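**Ironing tablecloths for a hall do: worth it or not?**

**marrowbone_jim**
We've got the village hall in Huvcombe booked for my parents' golden wedding in September. The hall tables are ugly and scratched, so we want cloths on all of them. I can hire them pressed from a linen firm, or I can buy plain polycotton ones and do them myself. The hire quote came to £145 with delivery and collection on top. Buying is a bit more but then we own them. Has anyone done this on a domestic iron and regretted it?

**Tilly_W**
I did it for my sister's wedding. Took me most of a Wednesday and I had a sore shoulder for days. I'd hire next time. When you hire, they come back dirty and you don't wash them either. People forget that part. Gravy and red wine on a dozen big cloths is a lot of washing.

**oldpress**
Worked in a hotel laundry for years. Polycotton is not hard if you catch it at the right moment. Take it out of the machine while there's still a bit of damp in it, fold in half lengthways with the right side out, and iron from the middle of the table outwards. Don't use an ironing board for anything that size. Put a folded blanket on a dining table and cover that with an old sheet.

Don't let them dry fully and then try to steam the creases out. You'll be there all night.

**marrowbone_jim**
Thanks both. Tilly, the washing is a fair point and I hadn't costed it. Oldpress, how do you store them once they're done? I'd be ironing a few days ahead.

**oldpress**
Roll them. Get cardboard tubes from a carpet shop, wrap the tube in tissue or a clean pillowcase, and roll the cloth on with the fold already in it. Stand them up or lay them flat with nothing on top. If you fold them into squares you'll get a grid of creases across every table and it shows badly on plain colours.

**Bartosz Nowakowski**
I look after table linen for a small caterer and I don't agree about rolling. It's fine if you have the room and a van. Most people are putting these in the boot of a car with the cake and the drinks. We fold ours in long concertina folds, hang them over padded trouser hangers and cover them with a bin bag. They travel well and you can put three on one hanger.

Pale colours are more forgiving than people think. White shows every shadow from a crease under strip lights, and navy shows lint. A light blue or a soft grey hides both fairly well.
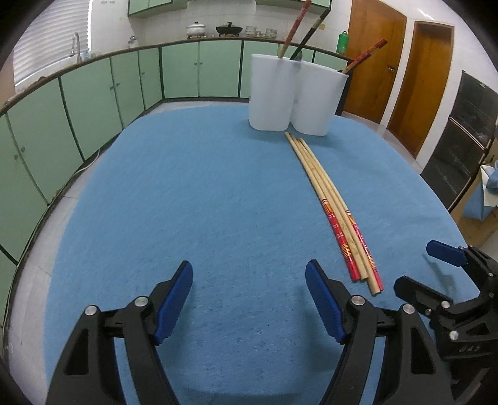 The other thing is the drop. For a seated meal you want the cloth to hang far enough that it looks deliberate but stops short of people's laps. Measure the tables before you buy anything. Hall tables come in several lengths and half the cloths sold as "banquet size" don't fit any of them. Round tables are worse. If the hall has a mix, write down how many of each and take a tape measure.

**oldpress**
Hangers leave a line where the bar is. Seen it hundreds of times.

**Bartosz Nowakowski**
Padded ones don't, if you're only leaving them a couple of days. I said padded.

**oldpress**
We'll have to differ. I've never had a line off a tube.

**gatepost**
Can I put in a word for not ironing at all? We put ours on the tables the night before, sprayed them with plain water from a plant mister and smoothed them down by hand. By morning they were flat enough. Once there are plates, glasses and flowers down you can't see much cloth anyway.

**Tilly_W**
Depends on the hall being warm overnight. Ours was freezing and they'd have still been damp at lunch. Also we weren't allowed in until nine on the day.

**marrowbone_jim**
We get in from four the afternoon before so misting might work as a touch-up. I'll ask about the heating.

I rang round today. A place in Narkby called Szulc Linens will do the wash and press only, on cloths you own, and charge by the piece. Has anyone sent their own stuff to a laundry like that?

**Tilly_W**
Not them, but I've used a similar service for duvet covers. Label everything with a laundry pen in one corner. Mine came back with somebody else's sheet in the bundle and one of mine missing. They found it but it took two weeks.

**kettleside**
Check what they press on. A roller ironer is great for plain cloths but it flattens any embroidery or raised edge, and it can pull a round cloth out of shape. For plain rectangles it'll be better than anything you can do at home.

On home irons, mine is a Grekska steam generator, the sort with a separate tank. It does speed things up on big pieces as you aren't refilling every ten minutes. I wouldn't buy one for a single party though.

**oldpress**
Agree on the roller. On steam generators, the weight is in the base so your wrist does less work, but most of the flatness comes from damp cloth and heat. A cheap iron and a damp cloth will do it.

**gatepost**
Also, starch. Does anybody still use it?

**oldpress**
On napkins, yes. On tablecloths only for the top surface and not much. Too much and it flakes on dark colours and the drop sticks out like a lampshade.

**Bartosz Nowakowski**
I don't use it on polycotton at all. It doesn't take it well. Cotton or linen, yes.

**marrowbone_jim**
Right, I've measured up. The tables are all the same length except two short ones by the kitchen hatch. I'm going to buy polycotton, have Szulc press them, and mist them on the night. Mum wants the napkins starched so I'll do those myself. I'm going to try both the tube and the padded hanger with one spare cloth each and see which is better on our stairs, as the tubes may not go round the bend.

**Tilly_W**
Buy one cloth more than you need. Somebody always puts a hot dish down on one.

**kettleside**
And wash them once before the first press. New ones have a finish on them that makes the water bead, and they can shrink a bit on the first hot wash. Measure again after.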